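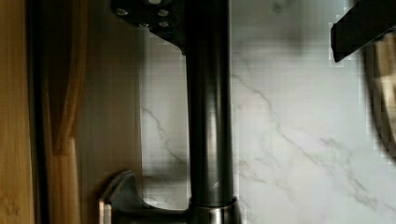
Dark grey column, brushed steel collar, curved lever to the left.

Search news and advice Go

Newsroom > Kitchens > Sinks and taps > Press releases

Triscombe asks kitchen buyers to stop paying extra for "no-wipe" taps until somebody can show they work

ENDTON, 2021-11-22. Triscombe, the kitchen fitting and repair firm, has today taken the words "no-wipe", "stay-clean" and "fingerprint-proof" out of its showroom labels, its brochure and its quotations. The taps themselves will stay on sale. Customers who like a dark tap can still have one, and plenty of them look very smart over a pale worktop. What we will no longer do is repeat a promise that we have not been able to stand up.

The decision follows a small trial in 30 kitchens in and near Endton, which began in June. Each household was given a single-lever tap with a dark grey column and a brushed steel collar, finished in the coating sold as Vörös. The makers' leaflet said the coating would "shrug off daily life". We asked people to cook, wash up and fill the kettle as they always had, and to write down each time they wiped the tap and why.

They sent back 1,432 entries. We had hoped for fewer.

In 22 of the kitchens the tap was wiped as often as the one it had replaced, or more often. The usual reason given was white marks from dried water, and these were mostly at the bottom of the column, where it narrows before it meets the collar. Fingerprints came second. People push the lever with wet or floury hands, and the coating on the column does nothing for a lever that is a different finish altogether.

We would ask anyone reading this to treat our numbers with the same caution as anybody else's. Thirty kitchens is a small number. Endton has hard water, and a trial in a soft water town might well come out kinder. People who agree to keep a diary about a tap may also be the sort of people who wipe taps. We are fitters, we have no laboratory, and we cannot say what the coating is made of or how it behaves after ten years. We can say that "no-wipe" was printed on the box and that the people who lived with it went on wiping.

What buyers were being charged

The coated version of the tap cost our customers £25 more than the same body in plain brushed steel. It is not a fortune, and some people will happily pay it for the colour. We think that is a perfectly good reason to pay it. We are less happy about having taken the money on the strength of a cleaning claim, and anyone who bought the coated tap from our showroom after reading that claim on our label may ask for the difference back. Bring the receipt or the order number. There is no form to fill in.

We have also been asked about Busine, the matching cleaning spray. Triscombe does not stock it any more. A coating that needs no cleaning ought not to need its own cleaner, and we felt silly selling the two side by side. In the diaries, households that used the spray and those that used a damp cloth and a dry tea towel reported much the same marks coming back at much the same speed.

What we now tell customers

Look at the shape before the finish. A plain round column is easy to run a cloth down. Any step, ring or groove will hold water and the grit that comes with it, and the join between a column and a wider collar is the place to look first. Try getting a folded cloth round it in the showroom. We keep one on the counter and will not be offended.

Work the lever with the side of your hand, as you would with dough on your fingers. If it curves up at the tip there should be enough to catch without gripping it.

Ask which parts are coated. A two-tone tap can have two quite different surfaces, and the care leaflet may only be talking about one of them.

Dry the tap when you dry the sink. It is dull advice, but it was the only habit in the diaries that clearly went with fewer marks. Leave out scouring pads, bleach and limescale gel unless the leaflet for your own tap says they are safe. We have replaced dark taps that had been scrubbed pale at the foot, and no guarantee we know of covers that.

What happens next

The taps will stay in the trial kitchens for as long as the households want them. Most have said they will keep theirs, and several added that they like the look of it very much. We have sent the results to our supplier and asked to see the tests behind the claim. If we are shown good ones, we will publish them on this page, including any part that makes our own trial look foolish. So far we have received a second copy of the leaflet.

A summary of the diaries can be read at the Triscombe showroom counter in Endton. Copies are free to anyone who asks for one.

Notes for editors

Triscombe fits and repairs kitchens, sinks and taps. The trial was paid for by Triscombe and no maker contributed to it. Diary entries were counted by office staff and checked a second time by staff from the repair side. The firm sells both coated and plain taps and makes money on either.

Press enquiries: the newsroom desk, Triscombe, Endton.

Comments (4)

Had a dark one for two years. Looks lovely from the doorway and like a chalk pit from the sink. Wouldn't swap it though.

So you sold them with the label on, and now you want credit for peeling the label off? I'll take my £25, thanks. Does it count if I bought it in the spring?

Reply from Triscombe newsroom: Yes, any purchase made while the label was up. Please bring the receipt or order number to the counter.

We're on soft water and mine hardly marks at all. You did say it might be different, but I think that should have been nearer the top.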